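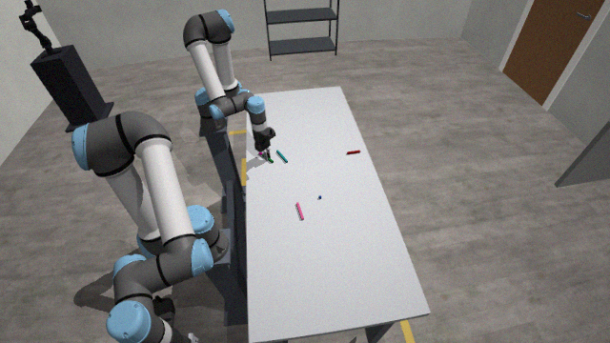 About Wotton

Wotton Chair Repairs mends chairs. We also mend stools, settees, the odd pew and, under protest, recliners. We're in Weltbridge, behind the tile shop, and if you reach the roundabout with the concrete pelican you've gone too far.

There was never a Mr Wotton. The name was already painted on the building when Isamu Shibata took over the lease, in quite good gold lettering, and a signwriter would have cost more than the first month's rent. People still ring and ask for Mr Wotton. We take a message.

How it began

Isamu trained as a boatbuilder and spent a long stretch fitting out cabins for people who used their boats twice a year. He started fixing chairs in the evenings for neighbours. A chair, he says, is harder than a boat in one respect, which is that a boat is never leaned back in by a teenager. Word got around, the spare room filled up with other people's dining suites, and his wife suggested he find somewhere else to keep them. She suggested it several times. The lease on the Wotton building was signed in October, in the rain, with half the roof under a tarp.

For the first while it was Isamu, a kettle and a set of sash clamps. There are now 5 of us and a second kettle.

Who you'll meet

Isamu still does the joinery: loose legs, split seats, snapped back rails, and rockers that have stopped rocking evenly and have begun to travel. He's a patient man with timber and somewhat less patient with anyone who has been at a mortise with builder's adhesive.

Yuzhen Tang runs upholstery. She came to us from a firm that made cinema seats and she can tell you things about cinema seats that you'd be better off not knowing. She does springs, webbing, horsehair, foam and piping. She'll talk you out of white linen if you have a dog, and if you insist she'll do it beautifully and give you an offcut for later.

Tatsuya Higuchi weaves cane, rush and Danish cord. A full cane seat done by hand is slow work and he likes to have the cricket on for it, so if you drop in during a Test please don't expect much in the way of eye contact.

Haruna Kikuchi does finishes - French polish, oil, wax, paint, and stripping off whatever was put on in the seventies. She keeps a wall of colour samples with names she made up herself. Your chair may come back described on the docket as Wet Biscuit. It will match the others, we promise.

Misaki Ueda answers the phone, writes the quotes, drives the van and decides what goes on the waiting list and in what order. Be nice to Misaki.

What we take on

Dining chairs are most of it. A set of six generally arrives as one broken chair and five that the owner describes as fine. We check them all, and we'll tell you which are on their way, but we won't touch them unless you say so.

We do a lot of bentwood, a lot of kitchen spindle-backs and a steady trickle of armchairs that belonged to somebody's grandfather. We look after the seating for two pubs and a courthouse. The courthouse is the harder on its furniture.

We also see plenty of the Leclerc, which readers of a certain age will remember as the stacking chair every school hall in the district owned at one time. It's a good chair with one bad screw. We keep that screw in stock, and if you only need the screw you can have it for nothing, provided you come in and get it.

What we don't take on

Office chairs with gas lifts. Anything inflatable. Car seats, baby seats or anything else where a mistake of ours would be a matter for the coroner. Beds are a different trade altogether and we'll give you the number of someone good.

We don't do massage chairs any more. We did one.

We're also not a removalist. Misaki will collect within Weltbridge and out as far as the Sunder turnoff, but she needs a clear path to the door and she won't be going up a spiral staircase with a wingback, however light you remember it being.

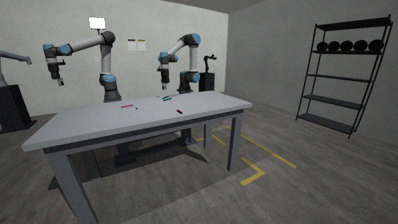
Long work table with a pale grey top and square legs; two robot arms behind.

How a job goes

Send us a few photos first. One from the front, one from underneath and one of the broken bit with your thumb beside it for scale. The one from underneath tells us the most and it's the one everybody leaves out.

Misaki will come back with a rough idea. If you're happy with that, you bring the chair in and we look at it properly, then you get a written quote. The quote is free and it's good for 2 months. After that we look again. Chairs get worse in sheds.

Once you've said yes and paid the deposit you go on the list. Simple reglues are usually turned around in 7 working days. Caning and full upholstery take longer, and how much longer depends on fabric suppliers, some of whom regard an order as the opening of a conversation. We'll ring you when it's ready. We'd ask you not to ring us to see if it's nearly ready, though we know you will, and Misaki has a voice for it.

Finished work has to be collected within a month. We aren't big enough to store furniture, and there's a carver chair by the front window whose owner moved to Perth. Isamu sits in it at lunch. It's for sale if you'd like it.

Glue, and why we go on about it

Most of the chairs we see were repaired once before, at home, on a Sunday sort of an afternoon, with whatever was in the drawer. We understand the impulse. But modern glues don't stick to old glue, they just sit on top of it, and the joint holds for a fortnight and then goes during the pavlova. Cleaning out somebody's epoxy can take longer than the repair itself, and you'll see that on the bill as a separate line. Haruna wanted the line to say "Archaeology" and for a while it did.

On the old pieces we use hide glue. It smells a bit. It also lets go with warmth and damp when the next person needs to take the joint apart, and we like to think of the next person. On newer chairs we use ordinary wood glue and decent clamps, and we leave them alone overnight.

If a leg has come loose and you can't get to us for a while, put the chair in a corner with a pot plant on it. Don't use string.

What it costs

It depends, sorry. The smallest job we do is a single reglued joint and the largest so far was 300 chairs for a reception hall that has since become a gym. We have a minimum charge, which covers Misaki's time and the tea. Sometimes a repair will cost more than the chair would fetch, and we'll say so plainly before you spend anything. Plenty of people go ahead anyway. It was Nan's, or it's the only one the cat will sit on. We don't argue.

We guarantee joints, caning and stitching. We don't guarantee against red wine, direct sun, puppies or brothers-in-law.

Visiting

The front door sticks. Push low down with your foot. (Yes, we're aware that we're joiners.) Parking is out the back, in the spaces with a W on them, and the tile shop would be grateful if you left theirs alone. There's one step at the front and a ramp at the side. Give us a yell and someone will come and carry the chair.

If you'd like to talk fabric, ring ahead so that Yuzhen can put her pins down. Swatches can go home with you for a week. Please bring them back, as we're down to one green.

Page last updated Apr 17, 2024

Comments

Marg from the hill
You did my mother's rocker before Christmas and it has stopped walking towards the fireplace. Very pleased. Still have your green swatch, sorry, will drop it in.

Deano
Is the carver still going? And does it come with Isamu or is that extra

Wotton Chair Repairs
Still here, Deano. He'd need to be consulted. Marg, thank you, Yuzhen is delighted.

P. Lindqvist
I used string. It did not go well. Photos sent, including the one from underneath.

jacaranda_jo
What happened with the massage chair??

Wotton Chair Repairs
We'd rather not say, Jo.

We use cookies to remember that you've been here before and to see which pages people read. You can accept them all, or turn off the optional ones in settings.
Accept all | Settings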